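Ticket 2245
Subject: Label printer in shipping prints everything twice, then sulks
Opened by: Iqra Tarar, Histon site
Priority: Medium (submitted as "Apocalyptic")
Status: Closed

Reported: Every shipping label comes out twice. After 10 labels the printer goes to Paused and stays there until somebody opens and shuts the lid.

10:05 Remote session. Queue shows one job per label, so Firken is sending them correctly. Printed a test page. Got two test pages.

10:20 Copies set to 1 in the driver. Copies also set to 1 in the printer's own menu. Both claim innocence.

10:40 Reinstalled the Promik driver. Now prints three. Rolled back to the old one with an apology to the label stock.

11:15 Found a second queue on the print server, named "Shipping NEW (do not use)". It was in use. It mirrors every job to the same printer. Removed it, and doubles stopped.

11:30 Pausing continues. Asked for the roll part number. User is loading Oltmanns 1680 stock, and the printer profile is set for the shorter label. It loses its place and gives up at the eleventh. Changed profile, ran calibration.

13:10 User confirms single labels, no pause, 11 in a row and counting.
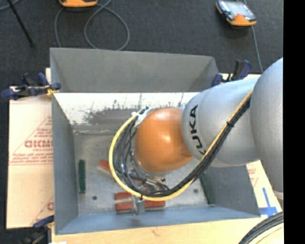
Attachment 1: KUKA arm over grey metal bin

13:25 Renamed the remaining queue "Shipping". Closing. Please don't create "Shipping NEW 2".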